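Keeping the night bakery going in Pallbridge

April 22, 2021

Jaanus Žukauskas gets up when most of his street is going to bed. He has run the bakery on Lerngate for 19 years, and in that time he has worked nearly every night shift himself.

"People ask when I sleep," he says. "I sleep from noon until seven. My children grew up thinking that was normal."

The bakery makes up to 900 loaves a night, most of them rye. It supplies the shop at the front, two schools and a number of cafes on the other side of the river. The rye starter came from his grandmother's village and has been fed every day since he opened.

He learned the trade at Uibo, a large bakery on the edge of town which closed before he set up on his own. He started there on the cleaning crew and was moved to the dough room when someone left.

"I knew nothing. They showed me how to shape a loaf once, and then the foreman walked off. I made bad loaves for a month. They sold them as seconds."

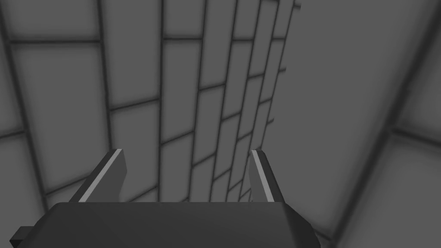
When Uibo shut, he bought one of its deck ovens at the sale and rented the Lerngate unit, which had been a carpet shop. The floor had to be strengthened before the oven could go in. He opened with one other baker and no sign over the door.

The other baker was Danylo Tymoshchuk, who is still there. Tymoshchuk looks after the ovens and the orders, and he is the one who talks to the millers. He is less fond of the early days than his partner.

"We were always short of money," Tymoshchuk says. "The first winter we sold bread from a table in the doorway. I had a second job driving for Genduno, delivering paint. I would finish here at five and start there at eight."

He gave up the driving after the school orders came in. The two men now employ four others, all local, and train them on the job. It takes a long time to learn rye, Tymoshchuk says, and a new baker is kept on white tins until the shaping is right.

"The dough is sticky and it doesn't stretch. You wet your hands and you work quickly. If you add flour to make it easier, you get a brick."

Last April was the hardest month they have had. The cafes stopped ordering and the schools went down to almost nothing. The shop queue, on the other hand, ran past the chemist's. They switched to smaller loaves and began selling flour by the bag.
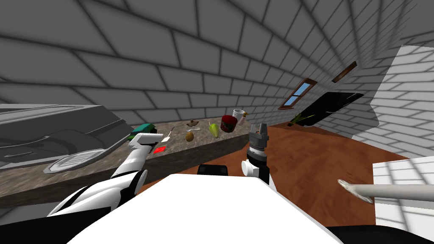

Did the two of them think about closing?

Žukauskas says they talked about it for one evening. "We sat down with the bills and added them up. We had enough for six weeks. Then I had to go and mix the dough, so we left it there."

The cafe orders have been coming back slowly. Tymoshchuk would like to add a second oven, though he admits there is nowhere to put it unless they take the unit next door. Žukauskas is against borrowing and would sooner wait. He is 20 minutes late for the first dough when we finish talking, and he goes off to wash his hands.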